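4. Hanging the Panels and Setting the Length

Read all of section 4 before you cut anything. Fabric can't be uncut. If you skipped section 3 (rod and brackets), go back, the measurements below won't work without the rod up.

You will need
Kundano panel, one or two depending on the window
Hooks, 12 per panel, in the small paper bag
Tape measure, pins, chalk
Step stool
Iron and a thin cotton cloth

4.1 Hang first, measure later

1. Wash your hands. Sounds silly – metallic thread shows grease.
2. Unfold the panel over a bed or a clean sofa. Not the floor.
3. Find the top. Top edge has the stiff tape sewn in, hem edge doesn't.
4. Push the hooks into the tape, one at each end first, then fill in between. Even gaps. Doesn't have to be perfect.
5. Get on the stool and hang from the middle outward. Slide each hook onto its ring until it clicks.
6. Let it hang overnight. Woven panels drop a little under their own weight. Measure before that and you'll cut too short.

Note: Ravar rods use bigger rings. The hooks fit but they rattle. Turn the hooks a quarter turn and squeeze them lightly with pliers.

Caution: Don't pull on the panel to straighten it while you are on the stool. Get down, then pull.
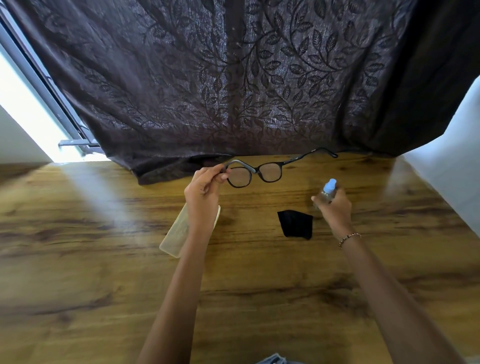

4.2 Picking a length

Decide what is going to stand under the window before you pick a length. A bare wall is easy, go to the floor. A table or desk pushed up to the window is where most people go wrong, they leave the panel long and the extra has to go somewhere. With a dark leaf pattern like the one in the photo, the hem ends up in soft crumpled folds on the tabletop, heaviest left of the middle, and it takes up space you probably wanted for your elbows. Some people like the look. If you do, leave it and skip to 4.4. If not, choose one:

Sill length – hem stops 5 cm below the sill. Best over a desk.
Table length – hem stops just above the tabletop. Move the table later and it will look odd.
Floor length – table has to come forward so the panel can drop behind it. Allow 12 cm.

Check the window hardware too. Latches and stays that stick out into the room will catch the weave. Open and close the window with the panel hanging, a few times, before you settle on anything.

4.3 Marking and hemming

1. Pin the panel at your chosen length while it hangs. Pins sideways, every 30 cm.
2. Chalk a line along the pins, on the back.
3. Take the panel down. Add 6 cm below teh line for the hem, chalk a second line, cut on the second line.
4. Fold under twice, press, pin, sew. Long straight stitch, matching thread.
5. Hang again and look at it from across the room. Pattern should run level side to side.

Pressing: low heat, cloth between iron and fabric, always from the back. No steam on the metallic thread, it puckers and it does not come back.

Caution: Keep the offcut until you are happy. Goltbridge stores will hem for you but they want a scrap for thread matching.

4.4 Panels left long

Shake the folds out once a week or so, dust collects in them. Nothing with a flame under or near the fabric, that includes tea lights in glass. Keep cups back from the hem. In strong sun, rotate the panels left to right each season so they fade evenly – a sunny strip down one side shows up fast on dark colors.

Marks on the table from dye: rare, but test first. Damp white cloth, press on a corner of the hem, look at the cloth. Color on it means wash the panel once, cold, alone, before letting it rest on wood.

If hooks are missing, write to Hamdia Wako at the Barajas parts desk. Give the number off the paper bag, not the one on the box, they are diffrent.

Next: section 5, tiebacks.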